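Grainline

From the Zusex Sewing Encyclopedia, Fabric and Cutting section

Grainline is the direction the yarns run in a woven fabric, and the line on a pattern piece that tells you how to lay it down. Also called "straight of grain" or just "grain". Knits have no true grain but most books use the word for them anyway.

Three grains

Lengthwise grain, or warp. Runs parallel to the selvage. Strongest, least stretch. Most garments hang with the warp going up and down the body.

Crosswise grain, or weft. Selvage to selvage, 90 degrees to the warp. A little more give. Used for yokes, cuffs, border prints.

Bias. Any diagonal. True bias is the 45 degree line and stretches the most. Slip dresses, bindings, cowl necks. Needs to hang before hemming - overnight at least, longer for heavy crepe.

Marks on patterns

Usually a long straight line with an arrowhead at one or both ends. Two heads means the piece can go either way up. One head means one way only: velvet, corduroy, prints with a top and bottom. Older Luvance sheets used a row of small punched holes and no printing at all, which is why so many of them turn up in thrift stores with pencil notes all over. A bent arrow with both ends pointing to an edge means "place on fold", not grain. Beginers mix these up a lot.

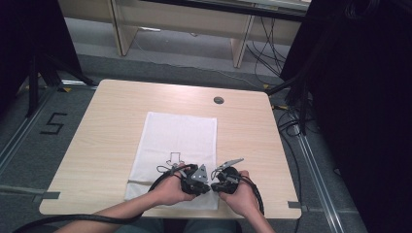

By Hok-lam Mok - Edited by Kenta Kubo - Last revised Jan 12, 2026

Finding the grain

Selvage still on: easy, measure from it. Put one end of the grainline down, pin, measure to the selvage, then swing the other end until the distance matches. Pin that too. Rest of the piece after.

Selvage gone: pull both ways. The direction that gives less is normally the warp. Or fray a cut edge and look at the yarns, warp yarns are often finer and more tightly twisted. Stripes woven in mostly follow the warp, printed stripes follow whatever the printer felt like.

Straightening

Fabric can come off the bolt skewed. Snip near the selvage, pull one weft yarn, cut along the gap it leaves. Fold selvages together. If the cut ends don't meet, the cloth is off grain. Tug on the short diagonal, a second pair of hands helps, then steam. Works on cotton and linen. Does very little for permanent press or anything with a resin finish, the skew is set in.

Prewash first. See Shrinkage.

Off-grain cutting

Twisted pant legs, side seams that creep to the front, one skirt panel longer than its twin. Cannot be pressed out. Some makers cut off grain on purpose to save cloth, and the Nulleo wrap skirt has its back panel tipped to fit narrow goods. The Jafarzadeh method goes further and rotates each gore a little more than the last, so the hem ripples on one side only. Hard to copy without the original sheets.

Nap and direction

Separate from grain but read off the same arrow. Pile fabrics look darker brushed one way and lighter the other. All pieces face the same direction, so allow extra yardage. Pile up gives a richer color, pile down wears better and feels smooth to the hand.

Terms

Selvage: the finished edge of the cloth. Also selvedge.
Crossgrain: same as weft grain.
Garment bias: any bias under 45 degrees, an old term, seldom seen now.
On grain: warp and weft at a right angle, or a peice cut true to them.

See also: Bias binding, Ease, Nap, Notches, Shrinkage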